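## 3. Recording sweeping examples

This section sets out how operators record two-handed sweeping examples with the Gedari hand-held grippers. It applies to every station that sends recordings to the Telarum training library. Operators must complete the pairing check in Section 2 before they begin.

### 3.1 Preparing the board

1. Wipe the work surface and leave any position marks in place. The marks are redrawn by the station lead only.
2. Place the dustpan on the left side of the board.
3. Pour the material for the trial onto the board by hand. Do not level it or shape it into a neat heap.
4. Open both grippers fully, hold them for 2 seconds, and close them. The Kozma recorder sounds one tone when it has read the full travel of the fingers.

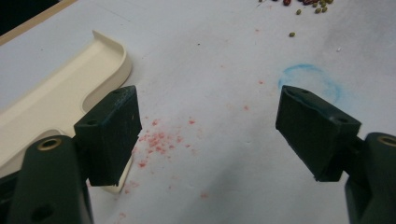
Fine material behaves differently from whole beans and is the more common cause of rejected recordings. Beans tend to travel ahead of the bristles as a group. Small crumbs, such as the pink-red ones lying between the open fingers, spread thinly and leave single specks well away from the main patch. Operators should treat those specks as part of the task and make a separate stroke for them where they can be reached. A recording in which the operator stops early is marked "partial" — it is kept, but it is not used in the first round of training.

**Note:** Scuffing on the long edges of the finger pads does not affect the recording. Replace a pad if it moves when pressed with the thumb, or if a screw has worked out of its hole.

### 3.2 Recording a trial

1. Take hold of both grippers and bring them over the board. Keep sleeves clear of the fingers.
2. Press the left trigger once to start the recording. Wait for the tone.
3. Close the left gripper on the base of the dustpan handle. Grip firmly enough that the dustpan does not turn when it is pushed from the side.
4. Pick up the brush with the right gripper. Hold it by the body, never by the bristles.
5. Bring the brush to the far side of the material from the dustpan and lower it until the bristles touch the board. Sweep in short strokes. Between strokes, lift the brush clear of the surface before moving it back.
6. Keep the marker plates on top of both grippers facing upward as far as the stroke allows. The overhead view loses a gripper when its plate is turned away or covered by the other hand.

 The usual working position is shown below, with the dustpan to the left, the brush held at a slant and the dark red beans between the two grippers. Other items may stand on the board during a trial, as the red-capped vial and the small cup do in this case. Sweep past them without moving them unless the trial card says otherwise.

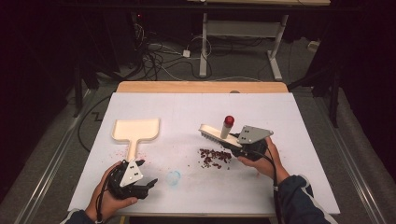
7. When the material is in the dustpan, set the brush down, release the dustpan and draw both grippers back to the near edge of the board.
8. Press the left trigger again to end the recording. A trial that runs past 45 seconds closes by itself and must be repeated.

**Caution:** Gripper cables can catch on the corner of the board. Check that both run freely toward the operator before each trial. Do not pull a caught cable — end the recording and free it by hand.

### 3.3 Repeats and variation

Record each trial card 3 times. Between repeats, change the place where the material lands and the angle at which the dustpan rests. Do not try to copy the previous attempt. The Grisholm model, trained on 1,168 recordings, performed poorly when the dustpan was turned even slightly from its usual position, and the present cards were rewritten in November to correct this.

Dropped items, missed strokes and second attempts at a grasp are acceptable and should be left in. Discard a recording only if a gripper was put down before the end tone, a cable came loose, or another person reached over the board.

Questions about trial cards should be sent to Despina Lazarević, Recording Standards. Faults with the grippers are to be entered in the station log before the next operator begins.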